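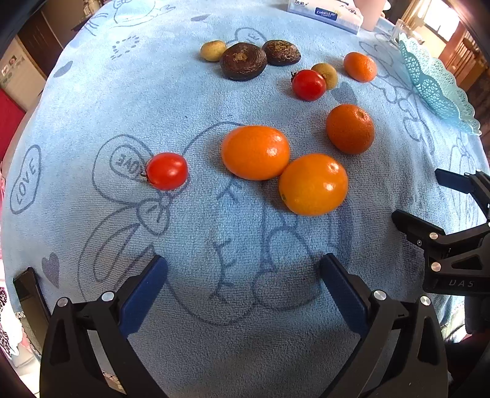
Home Recipes Allotment About Archive

A marmalade person, finally

Posted by Fraser Laing in August

I have been trying to like marmalade for most of my adult life and this year it happened, all at once, on a piece of slightly burnt toast at my aunt's kitchen table in Todard. I had a second slice, then a third, and then I asked for the recipe, which made her laugh so much she had to put the kettle down.

She gets through an alarming amount of the stuff. Her house has a cold cupboard under the stairs and the shelves go right to the back, and every jar has the month and the pan number written on the lid in pencil. Pan number! She keeps a school exercise book with notes on each batch, and you can follow her getting better at it over the years. The early pages are full of crossings-out and words like "glue". By the middle of the book she has stopped writing down what went wrong and started writing down who she gave it to.

I know August is the wrong time of year for this. Proper marmalade gets made in the dead of winter when the bitter oranges come in, and everyone who makes it will tell you so within a minute. But I was keen, and I can't wait for things, so I went home on the train with the recipe on the back of an envelope and had a go with ordinary sweet oranges and a lot of lemon. My aunt said it would be "a nice enough jam". I think it's better than that, but I'll come back to it.

What I loved was how slow it is. I normally cook like somebody being chased. You can't do that here. You squeeze the fruit, scrape out all the pith and pips, tie them up in a square of muslin and then sit down and cut peel. I did it at the back door with the radio on, and it took me most of an afternoon because I wanted thin, even strips like hers. (Mine were not thin or even. There are some planks in there.) Then the whole lot goes into water overnight and you have to leave it alone until morning, with the house smelling wonderful and nothing whatever to eat.

Next day you simmer it until the peel squashes between your fingers. Don't put the sugar in before that point. Once the sugar's in, the peel stays exactly as tough as it was, however long you boil it, and I have this on the authority of page one of the exercise book, underlined. Then take the muslin bag out, let it cool a bit and squeeze it like mad over the pan. All that cloudy, slippery stuff that comes out is your pectin, and it's a horrible job and I enjoyed it very much.

I got the setting point wrong the first time. I had a saucer in the freezer as instructed, put a blob on it, pushed it with my finger, saw what I thought was a wrinkle and got excited. It wasn't a wrinkle. I potted the lot, and by evening I had 6 jars of hot orange syrup. So back it all went into the pan, every jar to be washed and heated again, and I boiled it for another 9 minutes by the cooker clock. The second time the blob on the saucer properly creased up, like the skin on paint, and I did a small dance. If you aren't sure whether you've seen the wrinkle, you haven't. Keep going.

The other thing I'd pass on is to let it stand off the heat for a quarter of an hour before it goes in the jars. I skipped that in my panic the first time, and all the peel floated up to the top. After the rest it hung nicely all the way through, planks included.

Anyway, how does it taste? Sweeter than my aunt's, for sure, and it hasn't got that bitterness at the back that finally won me over in her kitchen. But it's sharp from the lemon, and the colour is lovely when you hold a jar up to the window, and it's very, very good in a cheese sandwich. Please try that before you pull a face. A strong, crumbly cheese, plenty of butter, a thin scrape of marmalade. I've had it for lunch four times.

I took a jar back to Todard last weekend. My aunt opened it, looked at it, ate a spoonful standing up, and said the set was good and the peel was a disgrace. Then she got out the exercise book and gave me a line in it, with my name and the month and "sweet oranges, too thick". I'm more pleased about that than I can really explain.

I've already asked the greengrocer in Nevach to put my name down for the bitter ones in January, and I've got my eye on a bigger pan, a heavy old thing in the window of the charity shop by the station. If it's still there when I get paid, I'm having it. My aunt says she'll come over and supervise the cutting, and she's bringing her own knife.

If any of you make it with a bit of ginger, do tell me how much you use and when it goes in. She won't hear of it, so I'll have to do that batch on my own.

75 likes 3 comments Share this post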